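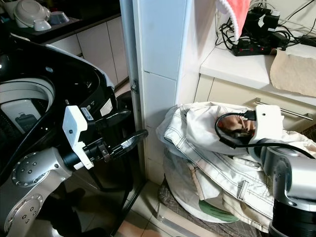

kuldeep_d
Anyone else on Brekke Road get the letter about joining the group claim against Mirkelley over the canal overflow? 445 households signed up so far. Deadline is end of March and I'm torn.

vandana_dubey
Signed last week. Their lawyers want it heard overseas, where the parent company is -- I say good luck to them, our courts know the town.

nazar127
Disagree. The local case has sat for years. I'd take a foreign judge over that any day.

kuldeep_d
What does the law firm keep if we win?

vandana_dubey
40 percent. Page two, small print. That's before expenses.

nazar127
Still beats the voucher Mirkelley offered us!

kiran_t
Renters can sign too, btw. I called and asked. You need something with your address on it from that month -- I used an old gas bill.

kuldeep_d
Ok, digging through the drawer tonight.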